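3.2 The sorting bins and what wear tells us

Of everything we looked at in the Follcombe study, the humble grey bin surprised us most. We had gone in expecting to write about labels and shelving, with the bins as background. By the end of August, after 131 sorting sessions and 1,353 logged items, the bin had earned a section of its own, and we are delighted to give it one.

The sessions were run at a community reuse depot where mixed household goods arrive in small lots and are tipped into a large bin on a bench before being sorted. Nothing is pre-grouped. A lot might hold soft toys, blister packs of hardware, empty cartons, kitchen bits and the odd thing that defied every category on our sheet. Sorters pick items out one at a time and place each in one of 11 destination trays. We asked them to work at their own pace and to talk aloud if they felt like it, and most of them did, at length!

Three features of the bin turned out to shape the sorting behaviour we recorded: the height of its walls, the slope of those walls, and the condition of its floor. The first two are design choices and have been discussed in earlier work on bench layout. The third is a matter of age, and as far as we know it has been treated only in passing. We find it fascinating. A floor that has been scraped by hundreds of lots no longer has an even colour, and an item that would be obvious against fresh paint can sit quite happily against a mottled patch without catching the eye.

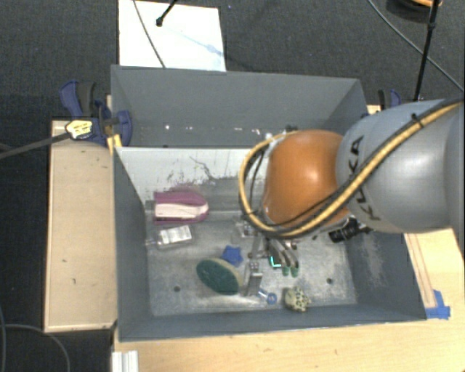
Figure 4. Large grey sorting bin on a light wooden tabletop, with assorted objects on the worn floor. Near the upper left, a purple-magenta and cream-white object lies just above a clear plastic package with a white rectangular label.

Clear packaging was the category most affected. In the session notes, sorters passed over transparent bags and pouches far more often than coloured goods of similar size, and they tended to come back for them near the end of a lot. Solomiia Ivanyshyn, who coded the spoken comments, noticed that people rarely named the packaging at all. They named the label. A pouch with a white label was "the white one" or "that sticker thing", and a pouch without one often went unnamed until it was in the hand. This fits nicely with the idea that, for a clear package, the label is doing nearly all of the visual work.

Brightly coloured items behaved quite differently. Reds, purples and strong yellows were usually mentioned early in a lot, even when other things lay closer to the sorter. Several participants described clearing "the easy colours" first, and two of them organised the whole task that way. We did not ask for this and had no tray arranged by colour, so it was a lovely thing to see come up on its own.

Walls mattered too, in a quieter way. Items that came to rest against a sloping side were handled with more care than those in the open middle, with sorters often sliding them down to the floor before lifting. Over time this sliding probably adds to the scraping, though we can't separate it from the effect of tipping. Hye-jin Kang has suggested weighing lots before they go in, and we hope to try that at the second site in Tikano.

To check whether floor condition alone could account for the packaging result, we ran a further 300 picks using a matte liner cut to fit the bin. We chose the Wivov liner, mostly for its dull, even finish. Clear pouches were taken up earlier in the lined bin, and the spoken comments changed as well - people began to mention shape ("the crinkly square one") where before they had mentioned only labels. The liner did shift at the corners under heavier lots, and we ended up clipping it at the rim partway through.

We want to be careful here. The liner changed the sound and feel of the bin as well as its look, and a few sorters told us they simply liked it better. Tapsell trays, which we used as destinations in both conditions, were kept in the same order throughout, so tray position can be set aside as an explanation. Lighting could not be held constant across mornings and afternoons, and we return to that problem in Section 3.3.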